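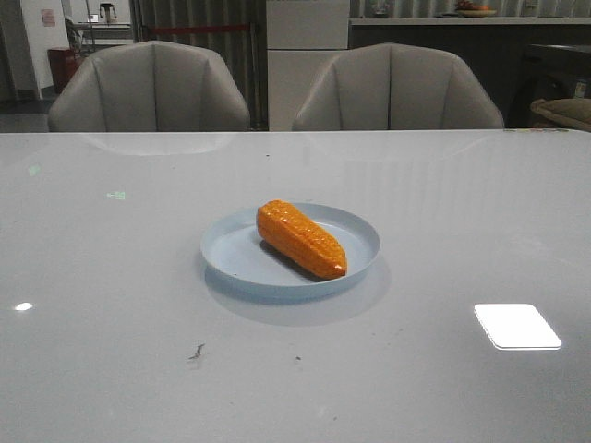

Blue plate and orange corn on the white table

Ticket: Photos upload fine, then come out sideways or vanish from the recipe page
Product: Woridby recipe box, self-hosted
Status: Solved (mostly, see the end)
Opened: Sunday, September 28, 2025

Hi all! Long one, sorry, I'm using this ticket as my running log so I don't lose track of what I've tried. I'll keep adding to it as I go.

Background first. I keep my family's recipes in Woridby, running on a little Romaniuk box that lives on the shelf over the washing machine. It has been up for a couple of years with hardly any attention from me. Last weekend I finally let it do the big update, the one it had been nagging me over since spring, and ever since then new photos have been acting up. Old photos are okay. Old recipes are okay. Search is okay, even a bit faster than before (thank you for that, by the way).

What happens: I add a photo to a recipe, the progress bar goes all the way across, I get the green "Saved" message, and then one of these:

1. The photo shows up but turned 90 degrees.
2. The photo shows up on the edit page and is missing from the recipe page.
3. Everything works and I feel silly.

I could not find a pattern at first. Same browser, same laptop, same user account.

What I tried before posting

Restarted the box. No change. Restarted the router too, out of superstition.

Cleared the browser cache, then tried a private window, then my tablet. The missing photos are missing everywhere, so it isn't my laptop remembering an old page.

Checked disk space. The photo folder is nowhere near full. I have 3000 recipes in there (a lot of those came from a church cookbook import I did and never cleaned up, so please don't be impressed) and most of them have no picture at all.

Checked folder permissions. They looked the same as the ones in the install guide, but I'm the kind of person who reads permissions by comparing them letter by letter with a web page, so take that for what it's worth.

Turned off the Cosance backup job in case it was grabbing files while they were being written. No difference, so I turned it back on. I did forget overnight, and lay there in the morning thinking about it.

Log, first evening

Decided to be methodical and make a throwaway recipe called "Corn Test" so I wasn't messing with real ones. A photo went in as the very first upload. It came up on the edit page right away and the right way around. On the recipe page I got the little gray box with the fork icon, the one you get when there's no photo.

Uploaded the same file again. Same thing.

Renamed the file to something short with no spaces and uploaded it again. Same thing. I had high hopes for that one.

Made a smaller copy and uploaded that. It worked! Showed up on both pages, no trouble. So then I thought, okay, it's a size problem, and went looking for an upload limit in the settings. The limit is 30 MB per photo and mine was way under that, so I was back to scratching my head.

Log, second evening

Turned on the detailed log (Settings, then Maintenance, then the tiny link at the bottom - could that link be bigger, please?). Did the upload again with the log open next to it. In between a lot of chatter there was this:

upload accepted
original stored
thumbnail queue: job added
thumbnail queue: worker not responding, will retry
thumbnail queue: retry 6 failed, giving up

So the original gets stored, and the edit page shows the original. The recipe page wants the thumbnail, and there isn't one. That explains the gray box. Small pictures don't need a thumbnail made, so they just get used as they are. That explains my smaller copy working. I felt extremely clever for a minute.

Then I went looking for the thumbnail worker and found it was running. Green light and everything. Restarted it anyway. Uploaded again, and the thumbnail got made, so I went to bed happy.

Log, third evening

Broken again. Log says the same thing, worker not responding. Restarted the worker, works. Left it alone while I made dinner, came back, broken. So the worker is fine when it's fresh and goes deaf after it's been sitting for a while. Its status light stays green the whole time, which I'd call a separate bug. Should I open another ticket for that or is it okay in here?

I timed it by uploading, waiting, uploading, waiting. Very boring, I folded laundry. It stops answering after 30 minutes of no uploads, every time. A number that neat had to be a setting someplace.

Went through the config file line by line and there it was:

worker_idle_timeout = 30

and right under it

worker_wake_on_job = 

With nothing after the equals sign! I looked at the sample config that comes with the new version and there it says worker_wake_on_job = yes. My best guess is that the update added the line to my old file and left the value empty. So my worker was told to go to sleep and never told to wake up.

Changed it to yes, saved, restarted the whole thing, and waited an hour to be safe. Uploaded. Thumbnail made. Waited overnight, uploaded with my coffee. Thumbnail made. Yay!!

About the sideways ones

This was a different problem hiding behind the first one, and I wasted time by treating them as one thing. The turned photos are all ones I send through Ateslow, the phone app that syncs my camera folder over to the box. Pictures I drag in from the laptop are never turned. Ateslow has an option called "Strip extra info from photos" and mine was on. I don't remember turning it on, but I do tend to say yes to anything with the word privacy next to it.

With that option on, the note inside the file that says which way is up gets thrown away along with the location and the rest. So the photo arrives with no idea how I was holding the phone. Pictures I take with the phone sideways come out right, and upright ones come out lying down. I turned the option off, sent over a few upright ones (soup, more soup, the banana bread that sank) and they all came out correctly.

I'd rather keep the location stripped, though. The newest Ateslow has a choice called "Strip location only," and that's what I use now. If you don't see it, check for an app update, mine was behind.

Fixing the photos that were already broken

For the missing thumbnails there's a button, Maintenance, Rebuild missing thumbnails. Please note it works in batches of 100, and it does not tell you there's more to do. It says "Done." and sits there looking finished. I pressed it, went to check, found gray boxes still, and nearly reopened the whole investigation. Press it again until the recipes at the bottom of your list have their pictures back.

For the sideways ones I found no shortcut. I opened each recipe and used the rotate arrow. If there's a way to do a bunch at once I'd love to hear it. One thing to watch for: after rotating you have to hit Save on the recipe too, not just on the photo, or it flips back the next time the page loads. I did a whole evening's worth before noticing that. Grumble.

Short version for anybody searching

Gray fork box on the recipe page but the photo is there when you edit: open the config file, look for worker_wake_on_job, make sure it says yes, restart, then run the thumbnail rebuild as many times as it takes.

Photo turned on its side and it came through Ateslow: change "Strip extra info" to "Strip location only."

Still open, if somebody on the team has time

- Worker light stays green when the worker isn't answering.
- Update leaves worker_wake_on_job empty in older config files.
- "Done." after a rebuild batch when there's plenty left.
- Printing a recipe still shows the old sideways photo for me even after rotating. I haven't looked into that one yet. It might just be my printer page being cached, I'll try again after the next restart and add a note.

Marking this as solved for the first two so it's easier to find. I'm leaving Corn Test in my recipe box for now in case you want me to run anything else on it.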